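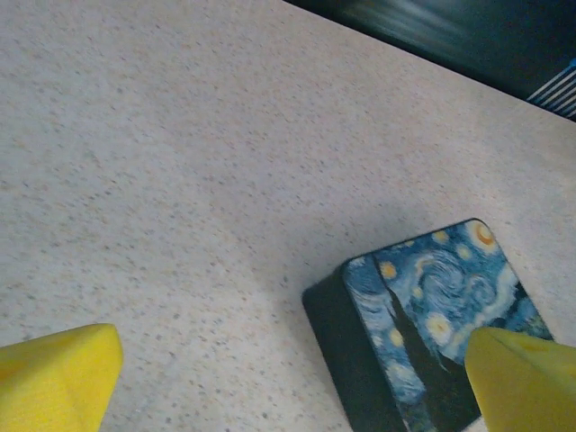

Mayu Takeda wrote in after the last post to ask why I keep going on about the fingers when the arms are the expensive part, and whether a cell this size wouldn't look after itself if I left it alone for a month.

It would not, Mayu. I tried it last September. I came back to a cell that could find any object on the table and then close very confidently on a patch of air to the left of it. The arms were fine. The arms are always fine. It's the soft bits and the loose bits that need you.

So this is what looking after ours consists of, written down partly for you and partly because Arvo Pelkonen takes over while I'm away and has asked for something better than my shouting through the door.

## Fingers

They get wiped before anything else. Damp cloth, then a dry one, and no solvent, whatever it says on the bottle Arvo likes. A greasy finger on a smooth tin lid behaves like a bar of soap in the bath, and you will spend the morning blaming the software. I have spent several.

After the wipe, open them to their full width and look at them through the wrist camera, with something small on the table between them. I use whatever is going; at present it's the little Starry Night box, which has the advantage of a busy lid. Both tips should be in view. If one has crept further in than the other, the mount has slipped, and you go and get the small hex key. The small hex key will not be where you left it.

Check the focus while you're there. If the flecks in the worktop have gone to porridge right across the view, clean the lens. If it's only porridge in places, leave it. I lost an afternoon in pursuit of a perfectly sharp worktop and would like it back.

## Cables

I have strong feelings about the cables. They run purple from one end of each arm to the other, and they look slack to a tidy-minded person. They are supposed to look slack. Kaede Kaneko once went round with a bag of cable ties and made everything beautiful, and the first time the right arm reached across the table it pulled its own plug out. The log said error 107, which the manual from Triltbridge describes as "communication irregularity". I suppose it was.

Leave the loops alone. Drive each arm slowly to the far corners by hand control and watch that nothing snags or goes tight. If it does, give it more slack at the base end.

## The rail and the bases

Both arms sit on the front rail, and the rail is the only reason they agree about where the table is. Push each base plate with the heel of your hand. If it moves at all, tighten it to 5 newton metres with the proper wrench and then redo the calibration for both arms, including the one that didn't move. Yes, both. Estela Henríquez and I have had this argument and she won.

The slots along the lower part of the rail collect dust and dropped screws. Hoover them with everything switched off. The printed panels round the sides need nothing from you. They have circuit boards all over them because somebody thought a robot cell ought to look like the inside of a robot, and I've stopped noticing.

## Power up and the touch test

Switch on, wait for the wrists to show green, and count to 20 anyway. The left one is apt to go green out of sheer optimism.

Then bring both arms in over the table, facing each other, with the tin in the middle. I put the little padlock in front with its key in and its cord left on, as it's the most awkward thing we own. Nudge each arm down until its fingers nearly meet the edge of the tin and compare the two heights on screen. They ought to agree within 2 millimetres. If they don't, see the bit about the base plates, and say whatever you need to say.

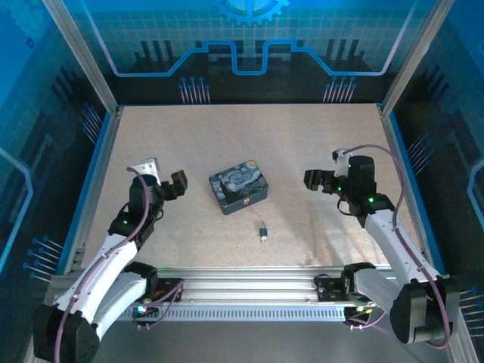
## Writing it down

The logbook is the green one on the shelf, under the Dodden catalogue. Put the cycle counter in the first column (it stood at 3619 when I last looked) and what you did in the second. "Checked, OK" is not what you did. "Wiped fingers, retightened left base, swore" is fine and has appeared more than once.

If you swap a finger, keep the old one and write the date on it in marker. I have a drawer of them now. Lenka Čierny calls it the ossuary and wants the drawer back, and she can have it once I've worked out why the right-hand ones always wear first.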